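Warm Insoles Project - Final Report
Design and Technology, group 2
Jan 27, 2018

What we set out to do

Make a heated insole that runs off a normal phone power bank. You can buy heated insoles already but the ones we looked at either have a battery built into the heel (lumpy, and you can't swap it) or a remote you will lose on day one. Ours has a thin wire up the back of the ankle to a power bank in your pocket. Not pretty. Works with what people already own though, that was the whole point.

We called it the Bolora. No reason, it was the least bad name on the list and the domain search came back with almost nothing.

Who it's for

Started with "everyone with cold feet" which our tutor said was too wide, fair enough. Narrowed it to people who stand still outdoors for work. Market traders mainly. We went to Ondonthorpe market twice and left a short form on the stalls. Most wanted something cheap and washable. Several already wear two pairs of socks and said their boots had no room left, so thickness went to the top of the list.

One fish stall trader asked if it would survive getting wet. We said we'd look into it. See problems.

How it's built

Three layers. Bottom is foam cut from a cheap shop insole. Middle is the heating pad, a flexible one meant for heated gloves, trimmed down and stuck with fabric tape. Top is felt. The pad only covers the toes and ball of the foot, heating the heel seemed a waste of battery and nobody on the forms asked for it.

The plug was the annoying part. USB plugs are stiff and the cable wants to bend exactly where your ankle bends. First version broke there in July after one afternoon of walking about. Second version has a loop of slack cable stitched to a strip of elastic and that held up for the rest of the tests.
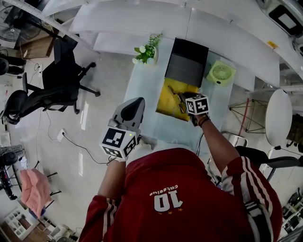
Switch is a single push button on the cable, low or high. We wanted three settings but the small control board we got from Afridi only does two and by then the order had taken so long we weren't sending it back. Two is enough. In the try-outs almost everyone put it on high and left it there anyway.

Testing

Bench test first. Insole in an old boot, boot in the fridge, thermometer taped under the felt. On high it ran for 362 minutes before the power bank gave up, on low 803 minutes. Much longer than we expected and we did the low one again to check. We don't have a second figure for it because somebody in the group needed their power bank back before it finished.

Worth saying that a fridge isn't a street. No foot in the boot either, so no body heat and no weight pressing on the pad. We should of done a run with someone standing in it the whole time, ran out of days.

Then real feet. Lirside lent us a corner of their shop for an afternoon and customers could try a pair on. General view was warm, slightly odd feeling under the toes, wire is a bit much. A few people didn't like the idea of electricity in a shoe at all and wouldn't try it, which we hadn't thought about and probaby should have. Packaging would need to say clearly that it's low voltage.

We also put up a page with a video and a "tell me when it's out" button. 1,231 views by the time we stopped checking. Views are not buyers, we know, but we put it in because the mark scheme asks for evidence of interest.

Problems

- Water. Still not sorted. We tried a plastic sleeve, it kept the pad dry but made feet sweat.
- Some power banks switch themselves off because the low setting draws so little. Happened with one of ours. High was fine.
- Left and right each need a cable, so you need a power bank with two ports or a splitter.
- Felt goes bobbly. Fleece next time.
- Washing: you can't.

What we'd change

Join the two cables into one before they reach the pocket. Make the pad removable so the top layer can go in the wash. Drop the low setting or find a board that keeps the power bank awake. Also start the ordering earlier, most of the autumn went on waiting for parts and the write up got squeezed into the last week as you can probably tell.

Costs table and the blank survey form are in the appendix. Circuit sketch is at the back, the pencil one is the right version.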